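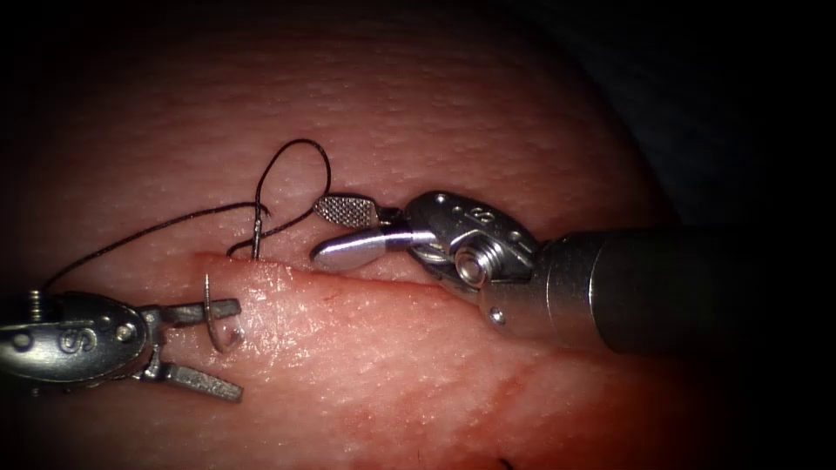

## Needle parking, thread length and other ways to ruin an evening

**dry_lab_dropout** · 15 May 2026

Third week of closing straight cuts and I have a question for people with more patience than me, so all of you.

My bites are fine. My knots are fine if you squint. What eats my time is the bit in between, where the needle is in the left jaws, the tip is pointing up at the cut, and the thread has wandered off to do its own thing over the top edge. By the time I've got everybody facing the same way I've forgotten which side I was stitching.

Do you tidy the thread before every bite, or only once it has become a personal enemy?

---

**kangaroo_catgut**

Before every bite. A loop standing up above the far edge is fine as long as you know where it's going. A loop lying across the wound is one you're going to stitch through, and then you get to learn about unpicking.

Also, how long is your thread? I'd bet money it's too long.

---

**dry_lab_dropout**

> how long is your thread?

Long enough that I don't have to reload. I'm thrifty.

---

**Stavros Berisha**

Thrift is how I once ended up with a granny knot the size of a chickpea.

Cut it to 15 cm for interrupted stitches and leave it alone. For a running closure you need more, obviously, but you also need to pull it through properly each time, so it isn't lying all over the pad in a big lazy diagonal.

I'd look at where you're holding the needle too. Two-thirds of the way back from the tip. If you grab it in the middle of the curve it'll swivel the second you meet any resistance.

---

**pivet_hemmer**

Disagree on the 15. It's a fine number for someone who already ties short tails. A beginner on 15 cm gets two knots in and spends the third chasing a stub around like the last pea on the plate. Start longer, trim down as your tails improve.

---

**Stavros Berisha**

They should run out of thread. Running out of thread is educational.

---

**pivet_hemmer**

So is falling off a roof.

---

**Ayantu Degefa**

While you two sort that out: OP, are you practising on a flat pad or a curved one?

I ask because I did my first few months flat and was terribly pleased with myself. Then somebody at the Pivetport skills night handed me a mounded pad and I stitched like a person wearing oven mitts. On a curve the near side tips toward you and the far side tips away, so the same wrist roll gives you a deep bite on one edge and a scratch on the other. You end up with one lip riding over its neighbour.

The fix for me was to stop thinking about the surface of the bench at all. Go in square to the skin where the needle is, wherever that happens to be, and follow the curve of the needle round. It feels wrong for a week.

---

**dry_lab_dropout**

Curved. I wondered why my lower edge kept sitting up like it wanted to be noticed.

---

**kangaroo_catgut**

Shiny raised edge along the bottom, yes? I get that on fresh cuts before I've put anything in them, so it may not be your stitching. Some pads just gape. Get the first stitch in the middle, halve what's left, halve it again. Starting at one end and marching along is how you finish with a little pleat at the other.

---

**Stavros Berisha**

Marching along is the entire point of a running stitch.

---

**kangaroo_catgut**

And yet I see pleats.

---

**needles_and_nonsense**

Can we talk about red dye? I put it in the cut for realism and now it's on the lower half of the pad, my sleeve, and the kettle. I can't see the wound edge for the smearing.

---

**Ayantu Degefa**

Gauze. Dab, don't wipe. Wiping gives you those streaky patches and then every stray mark looks like a bleeder. And use less. A thin line along the cut is plenty, you aren't filming a murder.

---

**pivet_hemmer**

The kettle?

---

**needles_and_nonsense**

I'd rather not go into the kettle.

---

**dry_lab_dropout**

Update from tonight. Shorter thread (20, a compromise that will please neither camp), held the needle further back, moved the loop out of the way before each bite. Slower to start with, quicker by the end. Two stitches I'd show a stranger.

The middle-first thing worked on the gaping. Going in square on the far side still feels like patting my head and rubbing my stomach.

---

**Stavros Berisha**

20 is a coward's number, but well done.

---

**pivet_hemmer**

20 is a lovely number. Try the far side with your elbow dropped a bit, and post your next one, pleats and all.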